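The porch thief got 400 dollars' worth of attention

We had a package theft on my street in January, and I've been annoyed ever since - mostly at us, the neighbors.

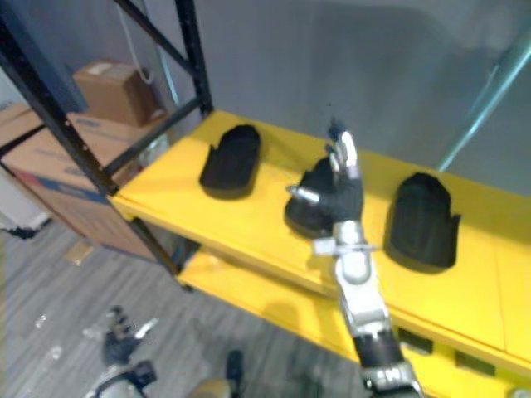 Black items in a row on a yellow shelf.

A guy walked up to a porch on Thaler Street at two in the afternoon, picked up a box and walked away. The box had a pair of boots in it worth 29 dollars on clearance. By dinnertime the doorbell clip had 321 comments on our neighborhood page, and people were posting the man's face, guessing his address and (I'm not kidding) arguing over what kind of truck he probably drove. Somebody offered a 400 dollar reward. For the boots!

Look, I get it. I had a bike taken out of my garage a few years back and I was furious for a month. Having a stranger on your steps feels lousy, and I'm not going to tell anyone to shrug it off. File the report. Give the police the clip. That's what it's for.

But the same week, someone went through the cars in the Mastent apartments lot and broke window after window. The people who live there park outside, work nights, and mostly don't have doorbell cameras. One woman told me her repair bill and the tools she lost came to 3,657 dollars. You know how many comments her post got? Four, and one of them was an ad for gutter cleaning.

So when the city says it wants to spend our public safety money on the Prustano camera program, which pays homeowners back for part of a doorbell camera, I have to ask who that's helping. You need a porch to get the rebate. The Mastent lot has two working lights, and tenants have been asking for more since before I moved here.

I'd put the money into lights first, then a real person at the precinct who calls you back about your report. Mine never got a call. I still have the case number on a sticky note inside a kitchen cabinet, next to the takeout menus, and I'd be happy to read it to anyone on the city council who wants it.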